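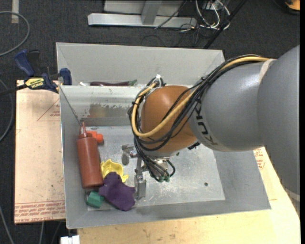
OK so bin picking, the result I've been promising since November. The question was dumb simple: if the arm misses a grab, should it try again right away or go poke at something else first? Everything piles up against the left wall in our runs, squeeze bottle leaning on the side, soft purple thing draped over the yellow cup, and that's exactly the kind of heap where it matters.

2/ Method, fast. Same gripper, same objects, two policies. "Retry" goes back to the same spot. "Move on" marks the spot as bad and picks the next best guess. 2783 grabs logged total. Temitope Haruna labeled the misses by hand, bless.

3/ Move on wins. Up to 19 points better on piles against a wall. Out in the open floor of the bin -- basically no difference. Did not expect it to be that lopsided tbh

4/ Why? Best guess: first miss nudges the pile, and retry is aiming at a picture thats already old. We re-scan after each miss in the next batch (100 grabs, running tonight) to check.

5/ Caveats. One arm, one bin. Soft stuff still bad under both policies, like really bad. Haven't tried the Manar object set yet, thats next.

6/ Writeup going on the Konedcombe page once I fix the plots, teh axis labels are a mess rn. Questions welcome, slow replies til Monday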